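**Hand guiding or remote control for kitchen tasks? (moved from General)**

---

**horatiu_p** wrote:

Good evening to all. I apologise if this was discussed before, I searched but I found only threads about welding.

We are preparing a set of demonstrations for a mobile arm which must learn simple kitchen tasks: opening the toaster oven, turning a knob on the range, closing a drawer. My colleague Maricica Bratu wants to do all of it by hand guiding, which means we put the arm in the soft mode and push it where we want. I prefer remote control, first in simulation with a hand controller and later on the real machine.

So far we have 263 demonstrations by remote control and 25 by hand guiding. The second number is small because one person must hold the elbow while another person closes the gripper from the keyboard, and we are not always two in the room.

What do you use, and would you mix the two kinds in one training set?

Horațiu

---

**tramine_user** wrote:

Hand guiding, always. When I push the arm I feel the door. I feel when the hinge starts to resist and I slow down without thinking. With a controller you feel nothing and you look at a screen, and after one hour your demonstrations are full of small stops where you were deciding what to do. The robot learns these stops also! I have seen a policy that waited in front of a drawer for three seconds every time, very politely, exactly as its teacher did.

---

**mwajuma.makori** wrote:

I do not agree with tramine_user, or only by half.

The stops are real, but you can cut them. Remove the parts where the arm moves less than some small distance for a certain time, and keep the parts near contact. We do this with a short script and it takes a minute.

What you cannot cut is your own body. In hand guiding your arms and your shoulder are in the camera pictures for the whole demonstration. Later the robot works alone and the pictures look different. We had to record the joint positions first, and then play every demonstration back without a person to get clean pictures. So each one cost us the double time, and the playback did not always succeed, for example when the door was not left in the same place.

---

**tramine_user** wrote:

Double time, yes, I accept this. But the motion is still better.

---

**marius.toma** wrote:

Horațiu, which controller do you use? This changes the answer a lot. With a joystick I would never try a door handle. With a leader arm (a small copy of the robot that you hold in your hands) it is almost as natural as hand guiding, and you stay out of the pictures.

Also, in simulation, do your doors have friction? The Kandpal models which we received had none, and the doors were flying open at the lightest touch. Everybody here was a very good teacher for a week, until we went to the real kitchen.

---

**horatiu_p** wrote:

Marius, it is a six-axis hand controller from Eltico. I hold it in the air and the gripper follows my hand while I press the side button. When I release the button the arm stays where it is and I can bring my hand back to a comfortable position. For big movements it is fine. For the last few centimetres I reduce the scale, so that my hand makes a long way and the gripper a short one.

The friction I set myself, by opening the real door with a luggage scale. I do not say it is science.

My difficulty is more with the elbow. The controller gives only the position of the gripper, and the solver chooses the rest. When I work low over the range, the elbow sometimes goes towards the wall tiles, and the forearm then comes down at an angle in front of my view of the hand. I hold the side button and turn the view with the other hand, but this is again one of those stops of which tramine_user spoke. 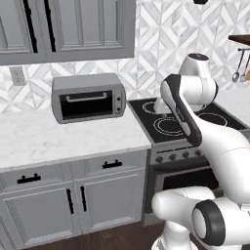
With hand guiding Maricica simply pushes the elbow where she wants it. I must admit that on this point she is right. I tried to add a preferred elbow angle in the solver and it helps for the drawers, but for the knobs at the front of the range I have not found one value that is good for all of them.

---

**raluca_d** wrote:

The elbow problem has an easy remedy if your arm has seven joints. Put the elbow on a foot pedal, left for out and right for in. You learn it in one afternoon. My first attempts looked like a person who learns to drive, but after that I did not think about the feet any more.

If you have six joints, forget the pedal and move the base a little before you start. Most of my bad demonstrations came from a bad place of the base, and I tried to save them with the wrist.

About mixing: we mixed, and I would do it again, but mark every demonstration with the method and the name of the teacher. We had up to 898 in one set from different people, and when the results on the oven door were poor we could find that 219 of them were pulling the handle sideways. All were from the same controller with a wrong calibration. Without the marks we would have thrown away everything.

---

**mwajuma.makori** wrote:

+1 for the marks. Please write also the failed ones and do not delete them. You can decide later.

---

**tramine_user** wrote:

Raluca, with respect, your story is an argument for me. A hand on the robot has no calibration.

---

**raluca_d** wrote:

But a hand on the robot pushes also on the force sensor, and then you record your own force together with the force of the door. Which one shall the policy learn?

---

**tramine_user** wrote:

This one is fair. I do not use the force signal, so I did not suffer from it.

---

**marius.toma** wrote:

For the knobs I would do one thing differently from everybody here. Do not teach the approach at all. Let the planner bring the gripper close to the knob, and take over by remote control only for the grasp and the turn. Your demonstrations become short, the elbow starts always from a good place and you get tired much less. Traka has an option for this in the recorder, it is called "start from pose" or something similar, in the second menu.

The disadvantage is that the robot does not learn to come back when it begins badly. For this you need some demonstrations that start wrong on purpose.

---

**horatiu_p** wrote:

Thank you to all, this is more than I hoped for.

The arm has seven joints, so I will ask for a pedal. For the drawers and the toaster oven I continue with remote control from the beginning to the end, and for the knobs I try the short demonstrations of Marius. Maricica will make hand-guided ones for the oven door only, with playback for clean pictures, and every file will carry the method and the teacher.

Raluca, one more question, when you have time: does your pedal change the elbow at a constant speed, or does it depend on how far you press?

---

**raluca_d** wrote:

Constant, and slow. The one which depends on the pressure I had before, and I was always pressing too much. I can send you the settings in a private message tomorrow after 10:00.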